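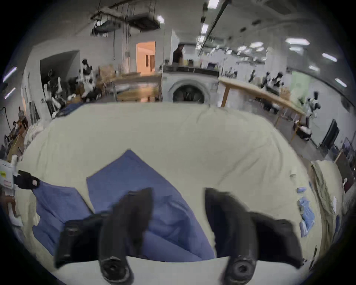

**Triltholm Bedding Drive Opens Its Doors Again This September, with Room for Twice as Many Families**

TRILTHOLM - The Triltholm Bedding Drive will begin taking in comforters, blankets, sheets and pillowcases again this September, and everyone who has a spare set sitting at the top of a closet is warmly invited to bring it along. The drive is run by Lavoie Linen Exchange out of its building on Prakach Street, and it gives clean, good-quality bedding free of charge to households moving into a new home with very little to put in it.

Last winter the Exchange made up beds for 444 people across Triltholm and the nearby town of Hetiveck. Some had come out of temporary housing, some had lost their things in the spring floods, and quite a few were young people renting a first room of their own. This year the goal is 742, and the Exchange has taken over the old shoe store next door so that there will be shelves enough to hold it all.

"I have been doing this long enough to know what it means to a person to climb into a properly made bed on the first night in a strange apartment," said Imani Greenberg, director of Lavoie Linen Exchange. "People will tell you they can manage with a sleeping bag or a couple of coats, and they do manage, but then you see them a week later and they look like they've had a rest at last. We'd like a lot more people in Triltholm to have that rest, and we're so grateful to the neighbors who keep turning up at our door with their arms full."

Bedding of any color or pattern is welcome, in any size from crib to king. Donors are asked to wash and dry everything at home before dropping it off, and to pin a note to each set with the size written on it - it saves a great deal of unfolding later on. Pillows must be new and still in their packaging. The Exchange can't take electric blankets, mattresses or anything with down in it, though the front desk keeps a list of places that will.

Small tears and missing buttons are no trouble at all. Tipene Donnelly, who leads the mending table, has 34 regular menders this season and is hoping for a few more.

"If you can thread a needle, we can teach you the rest over a cup of coffee," Donnelly said. "My grandmother taught me on a quilt that was mostly patches by the time she was through with it, and I still have it on my bed. Come and sit with us for an afternoon and see if you like it."

Drop-off will be open every Sunday in September from 2 p.m. until early evening, at the side entrance on Prakach Street. Drivers can pull up to the curb to unload, and help will be on hand for heavy bags. Families who would like to receive bedding can ask at the same door during the same hours, or have a caseworker, teacher or friend ask for them. No paperwork is needed.

**About Lavoie Linen Exchange**

Lavoie Linen Exchange collects, mends and gives away household linens in Triltholm and Hetiveck. It is supported by local donations.

**Press contact:** Imani Greenberg, Lavoie Linen Exchange, Prakach Street, Triltholm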